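Felt ketchup bottle: cleaning the red, and the label question
Members' Forum, Textile and Soft Goods Section

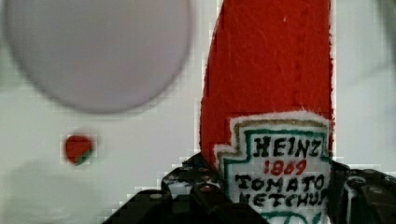
Zinwood, January

Huttunen
Members are invited to advise on the care of a felt Heinz tomato ketchup bottle, lately added to our shelf of soft groceries. The red felt has collected small white specks of lint, together with some faint marks resembling scratches. The white edge of the label is also fraying slightly against the red. I should be grateful for guidance on both points before the piece is entered in the register as item 398.

Clellix
The lint is a minor matter. I would recommend a soft clothes brush, used dry and in one direction only. Adhesive rollers should be avoided, as they lift the fibres along with the dust. We lost the surface of item 324 in that manner.

Uvum
I must respectfully disagree with the previous reply. A fresh roller, pressed lightly and never rolled, has given me good results on felt for 5 years. Brushing near a row of stitching carries its own risk, and there appears to be a seam down the middle of the upper part.

Clellix
The seam is noted. My advice was intended for the open areas of red on either side.

Huttunen
Thank you both. May I ask for views on the label? One member has proposed trimming the fluffy edge so that the tan and green borders look sharper.

Uvum
I would oppose any trimming. The lettering is uneven and looks to have been drawn by hand – the 1869 in red included – and a clean-cut edge would sit oddly beside it.

Clellix
On this we are agreed. I would add that steam should not be used anywhere near the label until the ink has been tested. Section guidance, paragraph 7, applies.

Huttunen
The label will be left untrimmed. I shall try the brush on a small patch at the back – the roller will be kept in reserve – and report to this thread. Advice on a suitable storage box would still be welcome, preferably one in which the bottle can stand upright.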